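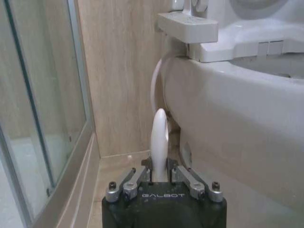 Clearing a grip fault beside the toilet

If the arm stops at the toilet with the jaws closed, do not pull the part out by hand. The fingers keep their force after a fault.

1. Press the stop and wait 8 seconds.
2. Check the white hose behind the bowl. If it is snagged – on a finger or on the part – free it first.
3. Hold the part, then choose Open Jaws in the service menu.
4. Back the arm out toward the door at low speed.

Code 26 coming back after 2 tries means worn pads. Log it with Žofie Bednárik.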